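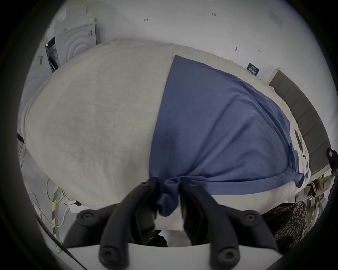 Blue cover cloth over an off-white bundle, beside a channeled gray panel.

About Tufa

Tufa is the bedding care division of Condby. We launder, press, fold and store bed linen for furnished apartments and private homes in Brotutbridge and the surrounding towns. The division was set up in February with one washer line and one folding table. It now handles 4000 pieces a month from 128 addresses.

What we handle

Sheets, pillowcases, duvet covers, filled duvets, mattress pads and throws. We do not take curtains, rugs or leather. Filled items over 304 cm on the long side are accepted by arrangement and go through the large drum at the Pollar site.

Method

Filled bedding is gathered into a single rounded bundle on the bed before anything else is moved. Thin cloths and covers are laid over the bundle and folded in from the top edge, with the hem left free so that the size label can be read. Prints and darks are kept apart from off-white goods from this point on. Each bundle is weighed at intake and the weight is written on the order slip - this figure sets the drum load and the drying time.

Sheets are checked for pulled threads and seam wear under a flat light. Repairs under 5 cm are made in house. Anything larger is reported to the customer before washing.

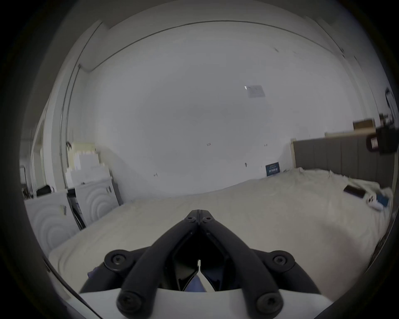

Stripping a bed is done in a fixed order: pillows, top layer, flat sheet, fitted sheet, pad. Before the first layer is lifted, the surface is cleared by hand. Off-white sheets bunch up toward the headboard, and small items left there, such as a black smartphone or a white remote-like device, are easily rolled into the linen. Our staff move them to a shelf or table and note them on the slip. Upholstered headboards with vertical channels are brushed from top to bottom, one channel at a time, and are not treated with liquid.

Storage

Clean linen is held at the Pollar site in closed cotton bags on open racks. The room has space for 2000 bags. Bags are filed by address, then by bed size. Seasonal duvets may be stored for up to six months without a new order.

Contact

Service questions and new accounts go to Hawi Tefera, operations lead. Please include the number of beds, the bed sizes and the type of filling - quotes are not issued without all three. The current price list took effect on 12/05/2018 and is available at the Brotutbridge counter.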